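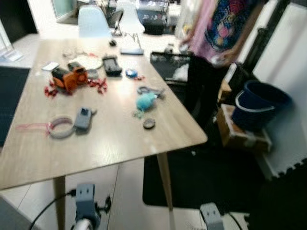

Clearing a table is the chore the people at Tuvow picked first, and after two years of it their lead engineer is willing to say that it was a mistake.

"We thought it would be the easy one," the engineer says. "No stairs, no water, nothing hot. You pick a thing up and you put it where it goes. A six-year-old can do it if you stand over them."

Tuvow is a small company in Samonte that wants to sell a two-armed machine to homes and small shops. It hasn't sold any. The engineer, who asked not to be named since the company is in talks with investors, agreed to an interview on the condition that I wouldn't be shown a prepared demo. I said I'd had my fill of those. Last February I watched another firm's machine fold a towel, which was very nice until I asked to see it fold a different towel.

So we talk about tables. Tape, scissors, string, a plush toy, a plate. The kind of mess a family makes on a wet afternoon. I ask which of these gives the most trouble, expecting to hear scissors.

"Ribbon," the engineer says. "Anything like ribbon or string. Scissors are fine. They're stiff, they stay the shape they are. Ribbon is a different shape every time you touch it, and if one end is still on the roll then you've picked up two things and you only planned for one."

And the little scraps?

"You mean bits. Bits are slow. Each one is its own pickup. A person sweeps them into a hand with the side of the other hand and doesn't think about it. We have two fingers per arm. We can't sweep into a palm we don't have."

The company keeps a log of attempts. In the latest round there were 3,249 pickups of single objects, and 1,192 of them needed a second try or a person to step in. I do the division on my phone while the engineer waits. It is a bit over a third.

"It was worse," the engineer says.

I don't doubt it. I point out that if I had to go and help a third of the time, I'd clear the table myself and be done before the machine found the tape. The engineer doesn't argue with that. A full table takes the machine roughly 11 minutes, when it goes well. I timed myself at home the same evening and was finished before the kettle boiled, and I'm not a tidy person.

The sales pitch for these machines has always been that speed doesn't matter. You go to bed, it works all night, who cares if it's slow? I put this to the engineer and get a long pause.

"That works if it never needs you," the engineer says. "If it gets string wrapped around a finger at one in the morning, then it sits there until breakfast with string around its finger. We've had that."

There's also the matter of knowing where things go, which I think gets far too little attention. Picking up is only half of clearing a table. Is a scrap of ribbon trash, or is a child going to cry about it tomorrow? Does the lid go with the jar or in the drawer of lids? The engineer says the machine can be told, one item at a time, and that it will remember. I ask how long it took to tell it everything in the test room. "A couple of days." And when somebody brings in a new toy? "Then you tell it about the toy."

Shops are supposed to be the better bet, and Tuvow has a trial running at Fonodside, a craft supply store in Lelisby, where the machine puts stray goods back in bins after closing. The bins are labeled and the goods come in known packages. The engineer is more cheerful about this and I can see why. Boxed items go back well. Loose yarn doesn't, so the staff pull out the yarn before they leave, along with anything that has been opened. I ask if that doesn't mean the staff are doing the hard part.

"At the moment, yes."

Will that change? The engineer thinks better hands would help more than better software, and that most of the industry has this the wrong way around. Softer fingertips are being tried. A third finger has been tried and dropped; it got in the way of the other two.

I ask for a date, the year I could buy one and leave it alone with my kitchen table.

"I don't give dates," the engineer says. "The people who gave dates five years ago are all doing something else now."

Would the engineer have one at home as it stands today?

"My kids have slime," the engineer says. "So no."

December 1, 2018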